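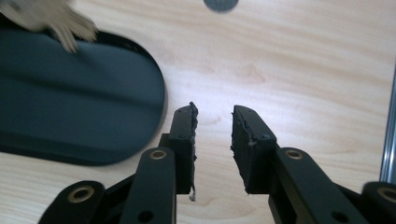

Gripper open over the table, nothing in the fingers, dark mat at upper left.

Plirbridge tabletop demos - README

Hi, and thanks for grabbing this. Plirbridge is my set of hand-held gripper demos, all done on tabletops, and this file is the stuff I kept having to explain over email. Last updated Monday, August 30, 2021.

What's in it

There are 40 demos in this release, split over 6 tasks. I did every one myself by walking up to the table and doing the job with the gripper in my hand (no joystick, no remote arm). Each demo gets its own folder with the video, the finger opening over time and a short text note. Read the notes! I put the odd stuff in there, like when I changed my mind halfway through a reach.

The tool

It's a Grirham hand-held gripper with two black fingers, foam pads on the insides and brass bushings in the links. The pads are pretty chewed up by now - ragged along the edges, with crumbs hanging on - and I haven't swapped them. If you train on this and then run with brand new pads, expect your grip width to be a bit off. I was off by enough to drop things all through July.

Loading it

I use Drovemo to read the folders, and the loader script is in the tools directory. Start with demo 9, it's the smallest and it'll tell you fast if your paths are wrong. The finger opening is stored as a fraction, so 1 is wide open and 0 is shut. Please don't treat it as millimeters (I did, for a whole weekend).

Known problems

- 5 demos have a gap in the finger log. They're listed in gaps.txt and the loader skips them unless you tell it otherwise.
- Bright light from above washes out pale wood in places, so trackers can lose the table there.
- Fast moves blur. I left those in.

Use it for whatever you like, just keep this README with the copy. If you fix the gap thing before I do, send me the patch and I'll happily merge it.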